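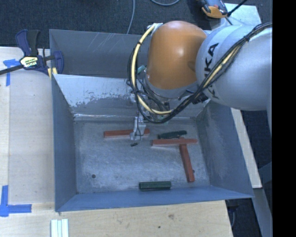
Handout 4: Arrival, Sign-in and Pickup
Course for new assistants in school-age care
Teacher: Liesl Camenzind

Please read this handout before the lesson and bring it with you. We will use the forms from the Tevby center, so the words may be a little different from those in your own workplace.

1. Sign-in
Every child is signed in by an adult, with the full name and the time. A child who walks in alone from the school bus is signed in by the staff member who met the bus. Do not fill in the time later from memory. If you have missed it, write "late entry" and your initials beside it.

At Tevby there are 28 places in the afternoon group and 19 in the morning group. A child who is booked only for the morning cannot stay in the afternoon without a new booking, also when a place is free.

2. When a booked child does not come
Wait ten minutes after the bus. Then do the following in this order:
- look at the absence messages on the office phone
- ask the school office
- call the first parent, then the second parent
- inform the leader on duty
Write the time of each call on the absence sheet.

3. Who may pick up
Only persons on the pickup list. The list is on the back of the enrollment form. If you do not know the person, ask for a card with a photo and compare the name letter by letter. A grandmother with a different family name is a common case and it is not impolite to ask her.

A parent can add a person by written message during the day. A phone call alone is not enough.

4. Late pickup
Stay with the child and keep a calm voice. The fee is a matter between the office and the parents, so please do not discuss it in front of the child. Two staff members stay in the building until the last child has left.

Task for next time
Read the case "Two brothers, one list" on page 237 of the reader. Write half a page: what would you say to the uncle at the door, and what would you write down? Bring your text on paper.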